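Sprechnotizen, Block 2: Simulationspaket Unent, Stand Oktober

Einstieg kurz halten. Die meisten im Raum kennen das Angebot von Sallell aus der Rundmail, die Preisliste liegt aus. Ich rede nur über das, was wir im Test hatten: Szenenbibliothek, Greifermodell, Schnittstelle zur Steuerung.

Folie 1, Lieferumfang. Grundpaket mit 114 Szenen, Küche und Bad überwiegen. Jede Szene kommt mit Kollisionsgeometrie und Materialdaten, die Reibwerte sind editierbar. Lizenz pro Arbeitsplatz, Laufzeit 14 Monate. Die Verlängerung verhandelt Larysa Lytvynenko, Fragen dazu bitte an sie.

Folie 2, Versuchsaufbau. Danylo Demchenko hat das Paket in Avholm auf einem einzelnen Rechner installiert. Gefahren wurden etwa 200 Episoden, Kamera am Handgelenk, Farben und Oberflächen pro Episode neu gewürfelt. Steuerung über die vorhandene Matoušek-Bibliothek, keine Anpassung am Code.
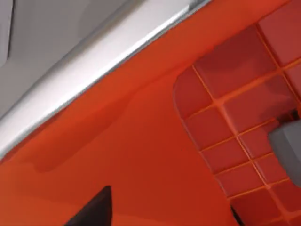
Folie 3, Befunde. Die Randomisierung der Texturen arbeitet reproduzierbar, gleicher Startwert ergibt gleiche Szene. Kritisch sind flache Blickwinkel auf große, einfarbige Flächen: Die Tiefenschätzung hat dort wenig Struktur, an der sie sich festhalten kann. Feine Raster wie Fugen werden in manchen Einstellungen leicht wellig gerendert. Po-yen Chang hat die Kantenglättung hochgesetzt, das kostet Rechenzeit und hilft nur teilweise.

Kontaktmodell: beim Greifen brauchbar, beim Schieben zu steif. Ein Fehlerbericht ist eingereicht, Antwort steht aus.

Folie 4, Schnittstelle. Dokumentation lückenhaft, Einheiten gemischt (Grad in der Konfiguration, Radiant im Protokoll). Hier Pause, Fedir Derkach hat dazu eine Anmerkung.

Folie 5, Empfehlung. Zwei Arbeitsplätze beschaffen, Bad-Szenen vorerst nur mit steilerer Kamera verwenden. Kontaktmodell nach dem nächsten Update erneut messen. Arsen Maksymiv übernimmt die Messreihe.

Bei Zeitmangel Folie 4 überspringen. Danach Fragen.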